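ok junk drawer day. everything out on the counter, not stopping til its sorted

so far: dead batteries, takeout menus, a Wernik warranty card for a toaster we dont even have anymore

why do I own this many scissors. the long black ones stay – best pair in the house
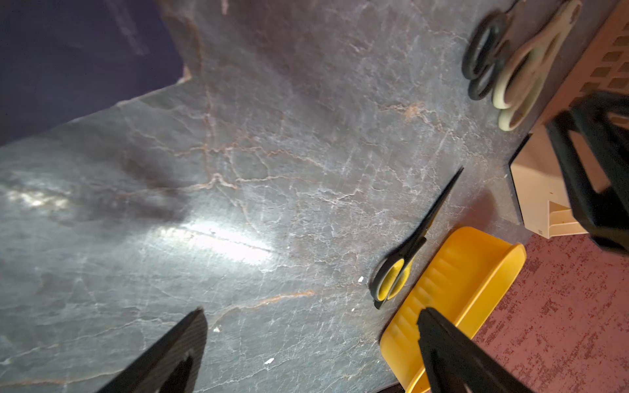
yellow dustpan goes back under the sink, dont know why it ever left

also 2 rolls of tape and up to 40 twist ties. keeping maybe ten

white handled pair can live upstairs with the gift wrap stuff. ok back to it, drawer still needs a wipe adn a new liner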